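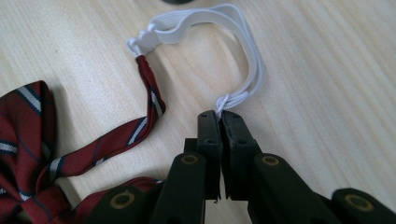 Raluca Ene wrote in after the April page to ask why her planner kept choosing the middle of an elastic strap when the end was lying in plain reach, and whether the fix belonged in the perception code or in the grasp scoring. In most workshops it belongs in both. The notes that follow have been collected from members running the Tenedgate planner or their own scripts on small household articles: ties, straps, cords, dishcloths, apron strings.

Choosing the grasp point

Score the ends of a strap separately from its length. A general grasp scorer treats every stretch of elastic as equally good, and the longest stretch wins by sheer number of candidates. Give knots, tabs and gathered ends their own class and add a fixed bonus.

A bow tie with an elastic strap should be entered as two materials, even though it is one article. The fabric band will hold a fold. The elastic will not, and any path planned on the assumption that it stays where it was put should be discarded after each move.

White elastic on a pale wooden table is a difficult case for color segmentation. Members who must work on such a surface should segment on texture or edges, or lay down a plain dark cloth. Striped fabric causes the opposite trouble: the software may report each stripe as a separate object. Merge neighboring regions before counting anything.

Closing and holding

Set the closing command by motor current and use position only as a limit. A thin tab and a folded band differ too much in thickness for one closing width to serve both. Theano Economou keeps a table of current limits by material and reloads it at the start of every session. The entry for thin elastic is 169, in the raw units of the controller, and will need to be found again on any other hand.

Wait 250 milliseconds after the fingers stop before lifting. Fabric settles during that time, and the current reading taken afterward is the one worth recording.

Check for a hold twice, once before the lift and once after. A single check passes too many empty grasps, particularly where the fingertips press on each other and give a reading much like that of a thin strap.

Moving the article

Elastic stores the pull and returns it all at once. Limit the speed of any move made while the far end is caught or weighted, and have the controller watch for a rising load. If the load passes the limit, the arm should stop and ease back along the path it came by. It should not open the fingers at that point.

Keep the wrist low. A strap carried high swings, and the camera loses it behind the fingers for several images in succession. Where the view is blocked, the tracker should report "unknown" and hold its last estimate for no more than 3 images. Achilleas Theodorakopoulos reports that lengthening this allowance made his logs look tidier and his placements worse.

Small plastic hooks and fasteners should be marked as places to avoid during transport, unless the task is to fasten them.

Logs and upkeep

Name recordings by article and task, never by date alone. Start a new file after 2000 images; larger files are slow to open on the workshop computer and are seldom reviewed. Note any change of fingertip in the same file, as worn or scuffed faces alter the current readings.

Recalibrate the camera whenever the hand has been taken off its mount. The Akby routine is adequate for this purpose and may be run unattended. Its results should still be read before work resumes — a poor calibration is saved as readily as a good one.

Filippos Politis asks that members sending in scoring tables include the version of the planner used. Tables received without it will be held over. Contributions on zippers and shoelaces are wanted for the next page and should reach the workshop desk by noon on Tuesday.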